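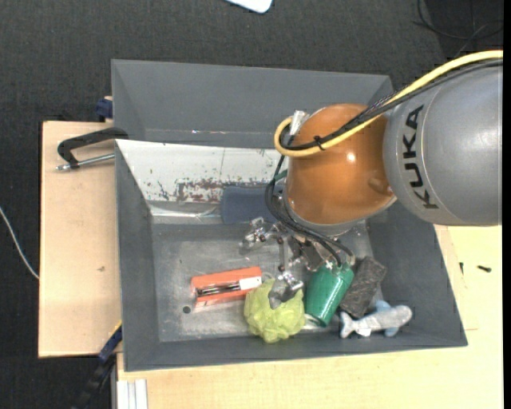

About Kastidby

Kastidby sells small household goods in mixed lots: bath puffs, boxed odds and ends, bottles and tubes, the stuff that fills the shelf by the register in a corner store. We have 391 items on the list at the moment. Plenty of wholesalers will tell you they carry everything. We don't, and we doubt they do either.

The company was started by Vlasta Bartoš, who had spent years buying for a chain of drugstores and had stopped believing most of what suppliers told her. Her first catalog was 2 pages long. It had no slogans in it, and the word "premium" has been banned from our price list ever since.

How we pick what we sell

A sample comes in and we use it. A bath puff gets used in a shower, by someone on staff, until the mesh comes apart or the cord pulls out. If that happens in a week we don't list it, whatever the label promises. Most of the "long-lasting" ones we try are nothing special — a few are worse than the plain kind that costs half as much.

We are just as doubtful about packaging. A box inside a sleeve inside a bag is mostly air, and you pay to ship it. Where a maker will agree to drop a layer, we ask for that. Some say no.

How orders work

The smallest order is 40 pieces, and you can mix them any way you like. Soft goods and hard goods share a bin while the order is being put together and are separated before they go into cartons. We used to promise same-day shipping. We missed it too often, so we took the promise down in March and now give you a day we think we can keep.

Our two house lines are Prisamance (bath and shower) and Hudec (kitchen and cleaning). Both are made to our order, and both get the same shower-and-sink treatment as everything else. Prices drop once at 1,000 pieces. There is no loyalty club — we looked at several and couldn't see what the customer got out of them.

If something arrives broken, write to us and say what it was. You don't need to send it back.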